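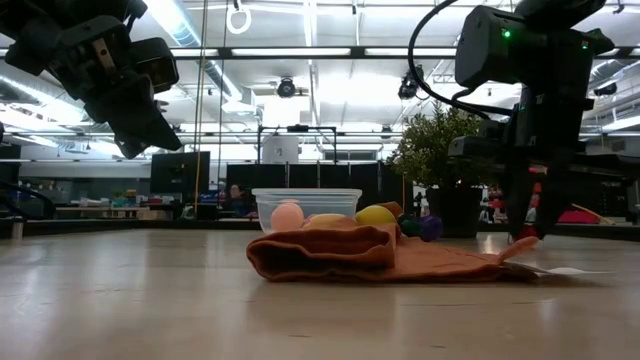 Cloth is hard for robots. A box has corners and a known weight, and it stays the shape it was when you picked it up. A towel does none of that, and for years small companies that wanted a machine to handle fabric were told to wait or to hire someone.

Flutov, a small automation firm, now sells a two-arm tabletop kit aimed at those customers. It is called the Resenard, and it comes as a pair of arms with grippers, a control computer, mounting hardware and a year of software updates. The buyer supplies the table. Flutov rents it too, on a minimum term of 3 months, and most of the early customers have gone that way.

The demonstration task looks simple. There is an orange-brown cloth on a pale tabletop, a clear plastic container, and a handful of small soft objects in pink, yellow, green and purple. The arms have to put the objects in the container and fold the cloth. Customers can swap in their own goods once the basic task is running.

"People bring us a bag of whatever they pack all day and ask if it will work," says Arash Azimi, who runs customer trials for Flutov. "Sometimes we say no. Anything very thin and slippery, we say no for now."

The kit learns from examples. An operator guides the arms through the job by hand, and the software uses those recordings to build a routine. Flutov suggests 60 recordings for a first task. In our trial that took most of two working days, including breaks and a long stretch spent throwing out bad takes. The manual says very little about what makes a take bad, and it should say more.

Once trained, we ran the sorting and folding job 409 times over two weeks. The arms placed every object in the container in 406 of those runs. Folding was a different story. The first fold was usually fine, but the second often came out crooked, and if a corner curled under, the arms would sometimes keep pressing at it until the time limit ran out. Flutov says a May update will let the system give up sooner and start the fold again.

Speed is the other weak point. A full cycle took around two minutes, and a person does the same work in a fraction of that. For a shop that needs volume, the numbers will not add up yet.

Jayson Villanueva manages packing at Mahmoudi, a company that sells cloth-wrapped gift sets. He has rented a Resenard since the winter and runs it in the late afternoon, when his staff have moved on to shipping.

"It's slow and I don't mind," he says. "I leave it with a stack of the plain sets and it gets through some of them. The patterned ones we still do ourselves — customers notice if the pattern is off."

His main complaint is the cabling. The cables have to be routed clear of both arms, and he had to redo his twice before he was happy with it. We had the same trouble. The clips in the box are too few and too stiff, and we ended up buying our own.

The closest rival is the Jimoditz bench system, which is quicker at picking up hard items and has better written instructions. It has one arm in its standard form, though, and folding is sold as an add-on that we have not tested.

Support was good. Calls were answered the same day, and a gripper that had started to stick was replaced without argument. Rental includes parts and phone help. Site visits are charged separately, so ask for that rate before signing.

Flutov is taking rental orders now, with installation booked in the order requests come in. Buyers who want to see their own items handled first can send a sample pack for a trial run and get the recordings back with a written report.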